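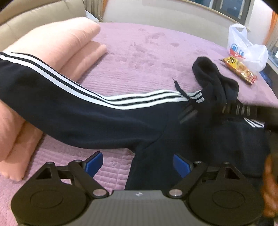

Track pants on the lilac bedspread.

Home | Stories | Archive | Submit

The Pants from Driromine
By Elvia Cuevas
11 June 2023

Bañuelos had one bag to pack and the bus left at 7. He started with the navy track pants, the ones with the white stripes, and laid them across the bed.

"Those are your brother's," his mother said.

"He left them in February."

"He left them to come back for."

She picked up the end of the drawstring and let it go. The snack packet was still on the quilt where he had put it, in front of the plastic bag with the cartoon face. She had packed his lunches in bags like that – he was 8 then, and complained.

"It's cold in Grekcombe," he said. "I only have the one other pair."

She moved the rolled black sock off the pants and looked for the second one. It was under the pink blanket. She put the two together, folded the pants in half along the stripes, and handed them to him.

"Tell him you have them," she said. "Call him from the bus."

We use cookies to improve this site. Accept | Settings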